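zikar-plate-trials

README, last touched in July

Hi! If you landed on this folder you probably want one of two things: the trial logs from the fixture plate work, or an answer to "which fingers should I print?" I'll try to get to both. I'm Markos Xenos, I did most of the runs and all of the typing, so complaints about either should come to me.

What we were up to

We had a stretch of evenings with one arm and two sets of fingers, and we wanted to know which set handles small square parts and thin upright ones better. The job is a plastic fixture plate with a chip socket, some narrow slots and a rectangular pocket. The plate stands upright, so everything is approached from the front, and gravity is working against you sideways the whole time. I picked that on purpose. Flat on the bench, both sets of fingers did fine and I learned nothing.

The two sets are called Staslow and Wurer in the logs. Staslow is the one Raymonde Fehr drew, long and tapered, printed in blue. Wurer is shorter and blunter with a soft pad glued on, and Kamran Tabrizi will defend it to anyone who stands still long enough. Both bolt to the same linkages, so a swap takes a hex key and a bit of patience (more patience than hex key, if you drop the spacer like I do).

Zikar is just our name for the controller setup. Don't go looking for it anywhere else.

What's in the folder

runs/ has one subfolder per attempt, 800 of them. Each holds a joint log, the wrist camera video and a short text note.

fingers/ has the print files for both sets. Use the newest Staslow file. The older one has a tip that is too thick for the slots and I only kept it because a few early runs used it.

notes/ is my scratch pad, cleaned up a little. Spelling not guaranteed.

scripts/ has the player that lines the video up with the joint log. It's called zervas.py after the bakery downstairs, and I'm not renaming it now, too many things import it.

How a run goes

The operator starts with the arm backed off, drives in toward the plate, does the one thing the run is for (grab the chip, seat the chip, pull the strip, seat the strip), then backs off again. A run ends when the operator hits stop or when four minutes are up. The text note says "good", "bad" or "meh". Meh means the part ended up where it should but I wouldn't want to show it to anybody. Please don't fold meh into good when you train on this. Chrysanthi Lazaridis did that with an early copy and spent a whole afternoon wondering why her policy liked to scrape its way in!

Three of us drove: me, Kamran and Charalambos Lambrakis. The driver's initials are in every note. Charalambos is left-handed and approaches from a slightly different angle, and you can see it in the joint logs if you plot them, so keep the initials around when you split the data.

So, which fingers?

For the strips, Staslow, easily. The taper gets down beside a part standing in its slot without bumping the neighbor. For picking up the chip it's closer than I expected. Wurer's pad grips the lid nicely and forgives a sloppy approach, but it's so wide that you lose sight of the socket just when you need it most. Staslow needs better aim and gives you a better view while you're aiming. I know which of those I'd take at nine in the evening, but Kamran disagrees and his notes are in there too, so read both.

The wrist camera made more difference than either of us wanted to admit. With Staslow on, you look past the linkages and the bolt heads and the one blue finger reaches up toward the plate, so you get a pretty decent line on where the tip is headed.

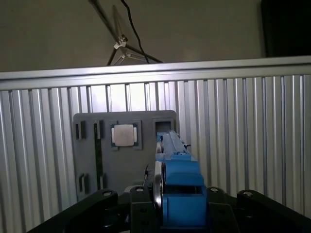
What you don't get is depth. I kept thinking I was closer to the plate than I was, and then overcorrecting and thinking I was farther. We tried a second camera off to the side for 17 runs (they're tagged side_cam in the notes) and it helped me a lot and helped Charalambos not at all. He said he just stopped looking at it. I'd still like to try it again with the two views stacked on one monitor instead of on separate ones across the room from each other.

Things that will bite you

Lighting drifts. Evening runs are darker, and we never fixed the exposure, so the shiny bits flare in some videos and look dull in others.

The video clock starts a hair before the joint log. zervas.py fixes this for you, but if you write your own loader you need to read the offset from the note file.

Gripper width in the log is the commanded width. The fingers flex – Staslow more than Wurer – so don't treat that number as the size of whatever is being held.

A handful of notes say "see Raymonde". That was me being lazy. Most of them are about a loose bolt on the finger mount, and I've marked those runs bad whatever happened to the part.

Using it

Help yourself for research or for fun. If you print the fingers, print them lying on their side, or they snap along the layers the first time you lean on the plate. If you change the taper and it works better, send the file to Raymonde, she'll want to see it.

Still to do: rename the side_cam runs, upload the missing calibration for the first batch, reprint the Wurer mount with a deeper spacer pocket.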